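Grikton Opens Sign-Ups for Its Secondhand Kitchen Swap

Hi, I'm İlker Çetinkaya, and I run Grikton, the little kitchen swap that started in my garage and then took over my driveway. I'm very happy to announce that we're back this February, in a much bigger space – the old Memon furniture store in Stellberg, right across from the bus station.

If you've never been to one of our swaps, it's pretty simple. You bring the pots, mugs, cake pans and gadgets you don't use anymore, you get a token for each one, and you trade your tokens for somebody else's stuff. Last year 2,903 items found a new home, including a fondue set that I'm still sad I didn't grab myself.

Doors open at 10 a.m. and we have room for 400 people, so please sign up ahead of time on our website. Tickets are $5, and kids get in free. If you come without anything to trade, you can buy tokens at the door (I did that my first time at a swap, and I went home with a waffle iron).

We're also adding a repair table this year, run by the folks from Tjoa, the knife and cookware shop on the corner. They'll sharpen dull knives, tighten wobbly pan handles and tell you whether that old cast iron skillet can be saved. Mine could!
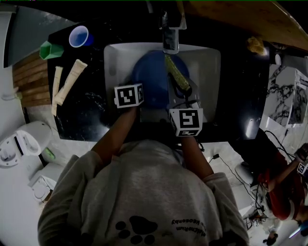

One small favor: please wash everything before you bring it in. We do check each piece at the drop-off desk, and a greasy roasting pan slows down the whole line. Chipped glass and anything with a frayed cord has to stay home, sorry.

Our goal is to raise $2,000 for the Stellberg community pantry, and every ticket and token sale goes straight into that pot. Whatever is left on the tables at closing time goes to the pantry too.

To sign up, or to ask me about borrowing a folding table – we're still short on those – use the contact form on the Grikton website. Press folks are welcome to come in an hour early and look around while we set up.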